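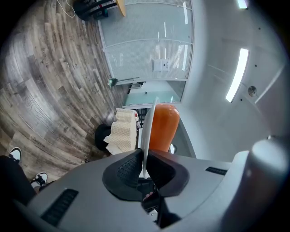 A thin white plate standing on edge.

Gruvitz Household Words
README, version 2

What is in this folder

The folder holds a word list of things in the home, as they are called by people who live in Gruvitz and in the villages on the other side of the river. The list has 2650 entries. An entry is one word from one speaker for one thing, so the same word can come back many times. Please do not remove these repeats before you have read the part about counting.

Files

words.csv is the main list.
speakers.csv has one line for each speaker.
things.csv gives the standard name of each thing and a short definition in English.
letters.txt has remarks from letters which we received after version 1.
changes.txt says what is different from the last version.

All files are in UTF-8. The separator is a semicolon. Some spreadsheet programs will open the file with a comma as default and put everything in one column, so please choose the separator by hand.

Columns in words.csv

entry_id: a number, never used again if an entry is deleted.
thing_id: points to things.csv.
speaker_id: points to speakers.csv.
form: the word, written as the speaker wanted it.
form_norm: the same word in our simple spelling, without accents.
plural: only filled if the speaker gave it without being asked.
sure: y, n or empty. Empty means that the question was not asked. It does not mean yes.
note: free text, mostly in English.

How the words were collected

We visited 48 speakers in their homes in May. Each visit began in the kitchen, and the speaker walked through the house and named things in any order they liked. We did not point and ask "what is this?" until the end, because in the test visits people then gave us the school word. After the kitchen we went to the laundry, the cellar and the shed. Bedrooms were left out unless the speaker invited us.

Nothing was recorded on tape. One of us wrote and the other one listened, and in the evening we compared. If we could not agree on a vowel, the note column says "vowel open".
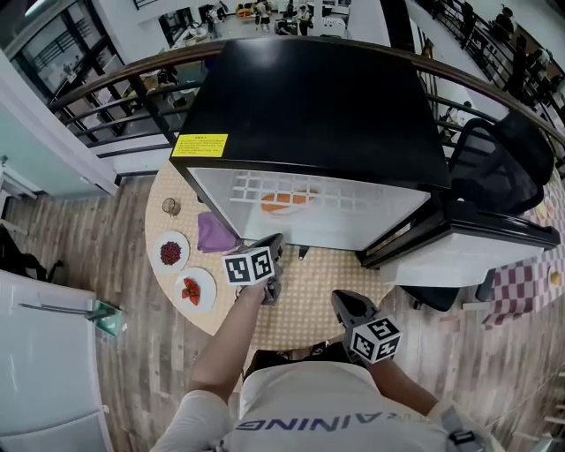
Text and list: Natalina Valentini and Mahmoud Ouazzani
Last edited February 20, 2019

Spelling

The dialect has no fixed spelling. The parish paper uses one system and the old school reader from Dalsgaard uses another, and most speakers mix both. In the form column we kept whatever the speaker preferred, also when it was not the same from one word to the next. For searching, please use form_norm.

Long vowels are written double. The soft d is written dh. The small sound at the end of many kitchen words, which the older people say and the younger people mostly drop, is written with a final e only when both of us heard it.

Words with more than one thing

Some words were harder to place than we expected. The word "fad" is a flat serving dish for people near the church, but in the upper villages it can be any plate that is too big for one person. "Skaal" is a bowl for everybody, with or without a foot, but three speakers used it also for the pan of a kitchen scale. In such cases we made two entries with different thing_id. We did not try to decide which meaning is older.

Words for lids are the weak part of the list. We did not ask about them in the first visits, and when we understood that there are separate words for a loose lid and a lid with a hinge, it was too late to go back to everyone.

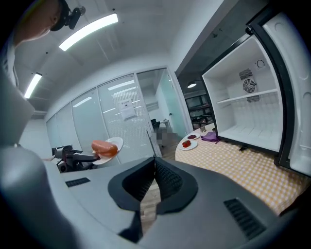
Esben Toft wrote to us that the lid words were never about the hinge at all. In his mother's house a "laag" was a lid you could put down on the table, and a "klap" was a lid that had to stay where it was, also when it only lay there by its weight. He asks us to change the definition in things.csv and to leave the old one visible beside it.

We did this for thing_id 212 and 213. The old text is now in the column definition_old.

Counting

Please do not count entries and call this the frequency of a word. Some speakers talked for a whole afternoon and others had to leave for work. More than 800 entries come from the cellar and the shed alone, only for the reason that two of the speakers repair tools. If you want to compare places, take one entry for each speaker and thing.

Privacy

Names and streets are not in the files. The column village has been made wider for the smallest places, where the age of a person would be enough to find them. If you believe that you recognize a speaker, please do not write it in the issue list. Send a message to Marlina Yusof.

Known problems

The notes for speaker 31 are partly in a second language and still wait for translation.
The plural of "gaffel" is wrong in version 1 and correct now.
In things.csv, the sieve and the strainer share one definition. They should not.

Use

You may use the list for teaching and for research, and you may print parts of it. Please give the version number with it. Corrections are welcome until we close version 3, best with the entry_id in the first line.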